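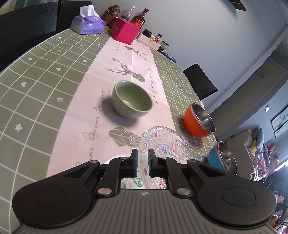
Table duty, with the glass plate up next.

I signed up for the evening robotics class at Drernden because the course page said "no prior experience required," and I have a great deal of no prior experience. It runs from October to spring. The first half is lectures, which I enjoyed, mainly because the slides were posted afterward and I could sit near the radiator. The second half is a team project, and that is how I came to spend most of a month picking up dishes with a gripper in my hand.

Our project is called Carnar. It was supposed to stand for something, and there is a shared document with eleven attempts at making it stand for something, the last of which uses the word "nearly" for the N. The goal is to get an arm to clear a table after a meal. You show it how, over and over, with a hand-held gripper that has a camera on it, and the learning part is meant to work out the rest. Our target was 3000 demonstrations across the team by the end of term. I remember thinking this sounded like a lot of demonstrations. I have since revised that upward.

The way it works at my end is simple. I lay the table, start recording, and pick up one thing and put it down somewhere else. Stop recording. Move everything a little, so the model doesn't decide that plates live in exactly one spot on earth. Go again. On a good evening I get through 74 of these before my wrist files a complaint, and on a bad one I find out at number thirty that the card was full.

The handout (written by the previous year's class, who I imagine as hollow-eyed people) says to use "a realistic household environment." I read this as permission not to tidy. The tissue box stays at the far end of the table, along with the bottles and the little carved figure, and the cushions on the sofa in the next room stay in their heap. If the robot is ever going to work in a home it had better get used to homes.

The tablecloth is another matter. Ours is sage green with a white grid, and stars, hearts and arrows all over it, and down the middle of that goes a pink runner with deer heads and gem shapes and bits of script saying things like "full of energy." I have read "full of energy" at eleven at night more times than is good for a person. One of my teammates recorded everything on a bare white desk and his footage looks like a catalog. Mine looks like a gift shop. We had a long discussion over whether this was variety or noise, and we settled it by agreeing to call it variety until the results came in.

Now, dishes. The green cup is my favorite. It has a crackle glaze, it sits there politely, and you can come at it from any side. The steel bowls with the colored outsides are fine if you go for the rim, and lively if you don't. I leave one of them tipped over for some of the runs, which was my own idea and which I mention whenever the team gives me an opening.

The glass plate is the one I put off. It's clear, with a beaded rim and small pink and teal flowers, and you would think the flowers would help. To me they do. To a camera, I'm told, a clear plate on a patterned cloth is mostly a rumor. You have to open the fingers, bring one to each side of the rim, and close them slowly, and the whole time your brain is saying that you have perfectly good hands for this. The fingers are also facing each other across a gap that seems generous right up until there is a plate in it.

I did 49 plate runs for the first batch. I threw out a dozen of those myself, mostly for what our log calls "operator hesitation" - me stopping halfway to rethink my grip, or my life. The handout is strict about that. If you hesitate, the robot learns to hesitate, and then you have built an expensive machine that hovers over crockery looking worried. We already have one of those in the family.

We trained the first version on what we had, about a third of the target, and tried it on the arm in the Gullo lab last week. It went for the cup, got the cup, and put the cup down on the tray, and five adults made a noise I would rather not describe. Then it went for the plate. It lined up very nicely to the left of the plate, closed on nothing with complete confidence, and carried the nothing over to the tray. It did this four times. The release was particularly gentle.

So it's more plates for me. The other team, Canpolat, is sorting wooden blocks by color and finished recording before the break, and they have started asking how we're getting on in a tone of voice. Version 2 gets trained in a couple of weeks. Until then I'm doing plates on weeknights, with the lamp moved every ten runs and the runner turned the other way around on alternate evenings, so that at least the deer get a change of view.

If anyone reading has a trick for clear glass that doesn't involve painting it, the comments are open. I have already been told to use paper plates.

Posted 1 Apr 2021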